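Hand-held gripper demos: grasp of soft snack bags fails after training, how to record better?

Tags: teaching by demonstration, soft packaging, two hands

Posted by Obaidul Uddin

Hello everybody. I am working on a sorting task and I would like to have advice from people who have recorded more demonstrations than me.

The task is simple to say. Small packaged snacks lie on a table, and they must go into an open box, one after another. We record with two hand-held grippers, one in each hand, and a camera is fixed on each gripper. The robot, a two-arm Coneck, is not in the room when we record. Later we train the policy on the recordings and run it on the arms.

I have 54 good demonstrations until now. With stiff packets the result is acceptable. With the light transparent bags the robot closes the fingers at the correct place, but very often it takes only the film at the corner, and the bag slips out during the lift. Sometimes it also closes too early, when the fingers are still above the bag.

I already checked the following:

- The finger opening is read correctly. I compared it with a ruler at three positions.
- The time stamps of left and right gripper agree after the synchronisation step.
- The lighting is the same in the recordings and in the test.
- The tablecloth and mat are also the same in both. I took them with me to the robot room.

The view from one gripper during a recording is like this, so you can judge the distance and the background:
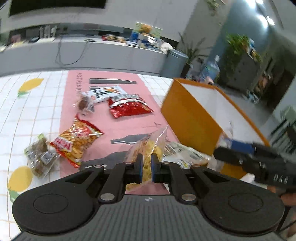

Snack bag between the fingers, box on the right with the second gripper over it.

My questions are the following. Should I always take the bag in the middle, or is it better to vary the grasp point? Is it a problem that the other gripper comes into the view and moves fast? And is the printed background too busy? The cloth has lemons on it and the mat has bottles, and I am a little afraid that the policy learns the lemons.

I can record again on Saturday, and I would like to prepare the session well. Thank you in advance for every reply.

Fung

Hello Obaidul, I had nearly the same trouble with tea packets last winter, so I will write what helped me.

First, the grasp point. When a person holds the gripper, he feels through the handle if the bag is safe or not, and he corrects without thinking. The camera does not record this feeling. So in your data there are probably many grasps where you took the corner, felt that it was weak, and pressed more or lifted more gently. The policy copies the corner and does not copy the feeling. I would record all the soft bags again with one clear rule: fingers go down on both sides of the contents, not on the empty film, then close, then wait a short moment, then lift. The short wait is important. In my first recordings I closed and lifted in one movement, and the robot started to lift before the fingers were shut.

I would not take always exactly the same point. Vary the direction of the bag and the place on the table, but keep the rule the same. If the rule changes from one demonstration to the next, the policy makes a mixture of two grasps, and the mixture is usually bad.

Second, the other gripper in the view. This is not a problem in itself. On the robot the other arm will also come into the view. The problem is only if in your recordings the right hand is always at the box when the left hand closes, and on the robot it is somewhere else. Please look at some recordings and check this. Fast movement is a different thing. A blurred hand gives the policy little to use, and maybe your real arms cannot move with this speed. I move at half of my natural speed. It is boring, and my shoulders complain after 15 recordings, so I make a pause there.

Third, the background. I think you can leave it for now. But please make part of the new session without the mat and on a plain cloth, and compare. For me it made a small difference only. What made a bigger difference was other packets near the target. If a second bag touches the first one, you must show how to separate them, and it should be in the data many times.

One more point: do you keep the demonstrations where you drop the bag and pick it again? I keep these, but I cut away the drop and leave the second pick. The robot then knows what to do with a bag which lies in a strange position.

Grurkell

you need more data. 54 is nothing, our set has 3000 and it still misses bags sometimes. Also check your finger pads, old pads slide on plastic.

Vevano

I agree with Fung about the wait before the lift. I would only add something about closing too early. In my case it came from a delay between the picture and the gripper command on the real arm. The policy was fine, but the robot saw an old picture and was still going down when the fingers began to close. Measure the delay on the robot before you record everything again. You can open and close the fingers in front of the camera and compare the command with what you see in the pictures. If the delay is large, shift the commands in the controller and test with your present policy. It takes one afternoon and it may save you the whole session.

About the number I am less strict than Grurkell. For one kind of bag and one box you can get quite far with a small set, if the demonstrations agree with each other.

Obaidul Uddin

Thank you very much to all. I looked at my recordings again and Fung is right - in most of the bad ones I lift at the same moment as I close. I will first measure the delay as Vevano wrote, and after that record the soft bags again with the wait. The pads I will clean also. I will write here what comes out.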